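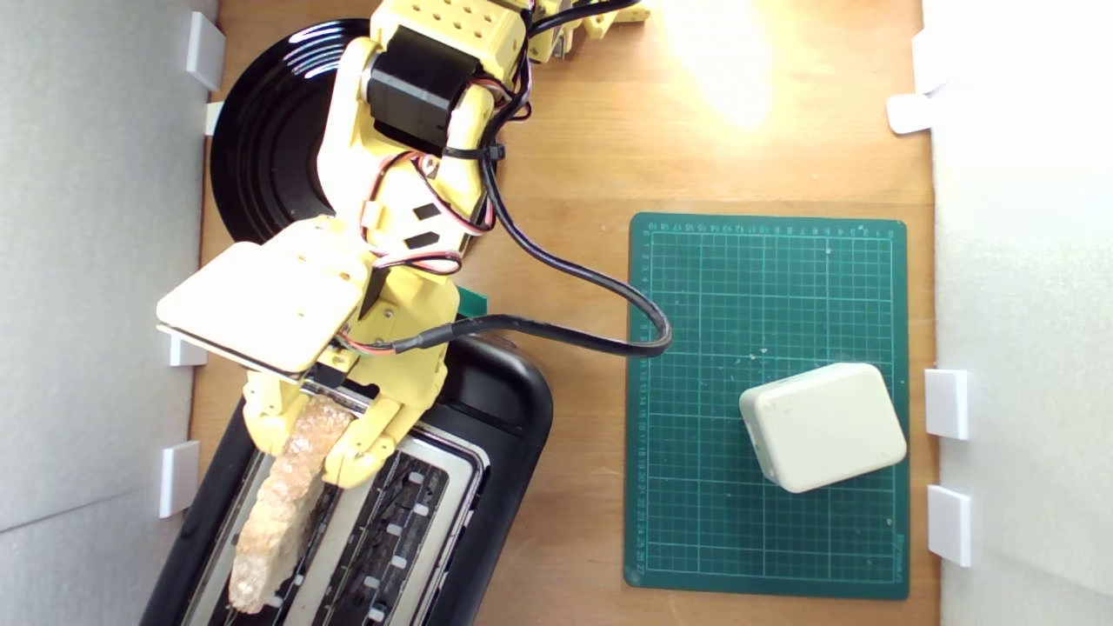
Search this repository Go

# Provville Bakery Ledgers

Transcribed entries from the account books of the Conneely bakehouse, Provville, starting in 1770. One row per ledger line. Text files are UTF-8, tab-separated.

## Contents

- `entries.tsv`: main table
- `persons.tsv`: customers and suppliers, with variant spellings
- `units.tsv`: weights and measures as used in the books
- `notes/`: transcribers' notes, one file per volume

The main table covers 800 pages. A further 124 pages are water-damaged and are listed in `notes/unread.txt` with shelf references only.

## Fields

`vol`, `page`, `line`: position in the original.
`date_raw`: date as written. Not normalised.
`item`: goods, original spelling.
`item_std`: goods, modern spelling. 33 standard terms are in use.
`qty`, `unit`: quantity and unit as written. Blank where the clerk left it blank.
`sum_d`: amount in pence. Pounds and shillings have been converted.
`hand`: clerk's hand, A to D. Hand C may be two people.

## Transcription

Volumes 1 to 3 were transcribed by Nandi Pillay and checked by Hugo Lorente. Volume 4 was done the other way round. Doubtful readings are in square brackets. Struck-out lines are kept and marked `x` in the `line` field, e.g. `14x`.

"Household" and "houshold" bread are merged in `item_std`. "Brown" is not merged with "wheaten", although the clerks seem to swap them in volume 2.

## Known problems

- Volume 2 has two pages numbered 61. The second is given as 61b.
- Flour bought from the Clilto mill is sometimes entered net of carriage. There is no flag for this.
- August totals in volume 3 do not agree with the clerk's own sums. Left as found.
- `persons.tsv` still has duplicate rows for widows trading under a husband's name.

## Loading

The files open in any spreadsheet. Set `date_raw` to text on import or the dates will be altered. The Flurnon script in `tools/` rebuilds `sum_d` from the raw columns.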